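Course Notes, Unit 4: Evaluating a Hand-Held Gripper Kit
Lecturer: Erhan Eren

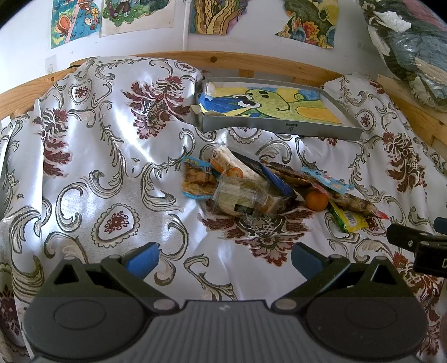
Urnton, February 8, 2019

In this unit we review the Skultness kit, which is sold by the firm Dönmez. The kit has two hand-held grippers and one charger, and the price is 2,729 with the training day included. A person holds the tool and does the task, and the recordings are used later to teach a robot arm.

Please look first at the fingers. They are open wide, and the pads are blue. Packaged food on a shiny patterned cloth is a difficult task - the clear film reflects light, and the pieces lie over each other. The orange fruit is easier to find, but it can roll.

Points to check in your report:
Weight of one tool: 500 grams.
Recordings for one task: 40 at minimum.
Rated life of the finger pads: 2,000 grips.

Volkan Işık will show how to change the pads in the March session. Read the Neludgate service terms before you come, especially the part on spare parts.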